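Notes for the user group talk, April 12, 2003
Moving a mailing list to a new host without losing anybody

Start with hands up: who has ever moved a list? Who did it twice because the first time went wrong? (Mine is up for both.)

I love this topic. A mailing list is the oldest, plainest thing most of us run, and it still does more work than anything else on the server. So when Flostgate said our old box was going away in July, I was secretly pleased. A chance to clean house!

What we had: a list called Treltine, 2,000 subscribers, running on Drastov. Archive going back to the first test message, which just says "hello?" Read that one out loud.

Step one is the subscriber export. Drastov gives you addresses and nothing else unless you ask for the full dump. You want the full dump. Digest settings, vacation holds, who is moderated -- all of that lives in a second file, and people care about their digest setting more than you would believe. 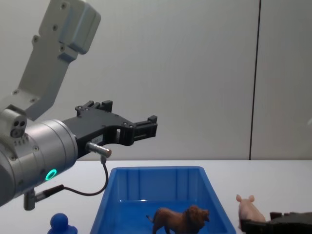
Compare the two files before you import anything. Ours were off by 13 addresses. Every one had a capital letter before the @ sign, and the two files treated those differently. Lowercase a copy for matching, keep the original for sending. Pause here, someone always asks about this.

Next is bounces. Please, please look at your bounce settings before the first real message goes out! The new host starts with a clean count, so dead addresses you had already disabled can come back to life as "active" if you import them carelessly. Show the bounce log. Scroll slowly.

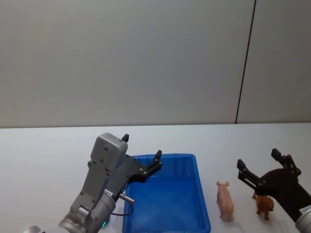 Then the archive. The mbox file is plain text, so you can open it and look, and I think everyone should do that at least once. Watch for lines in the body that start with the word From. If the old software didn't put a > in front of them, the importer splits one message into two and the threads go strange. We had 40 of these. I fixed them by hand over two evenings with a pot of coffee and had a great time.

Mention the Ristić script if there's time. It finds the bad lines but doesn't repair them.
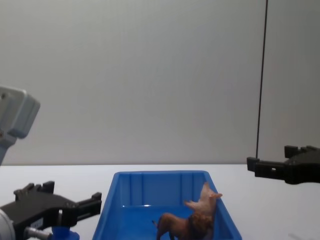

Lionel Lefèvre
List administrator, Treltine

Switchover day. Put the old list on hold first, then change the mail record, then wait. Keep the old address forwarding for a good long while. People have it in address books, in printed newsletters, in filters they wrote years ago and forgot.

About filters: if the subject tag or the List-Id header changes, everybody's sorting breaks at once and the mail lands in the inbox. Keep both the same if the new host lets you. Ours did, after one email to support.

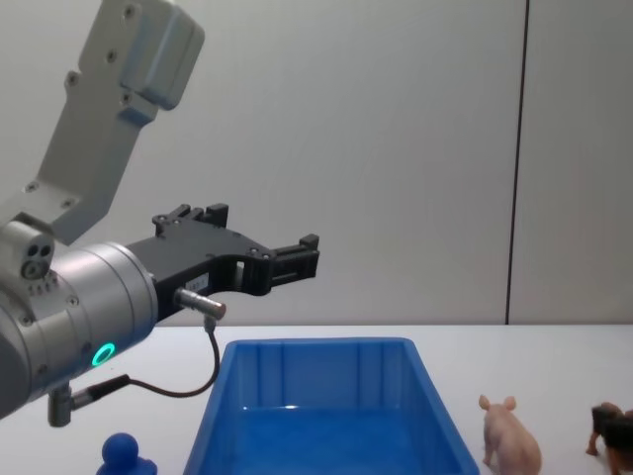 Jolene Tamihana wrote back after the practice run that the header part should come much earlier, because her filters broke on a move like this and she missed a month of posts before she noticed. Good point, so maybe swap it with bounces if the room looks technical.

Questions. Likely ones: passwords (no, they didn't carry over, we mailed everyone a reset link), attachments in the archive (yes, but check the size limit), and can you go back (yes, as long as the old list is only on hold).

Leave the bounce log up on the screen during questions.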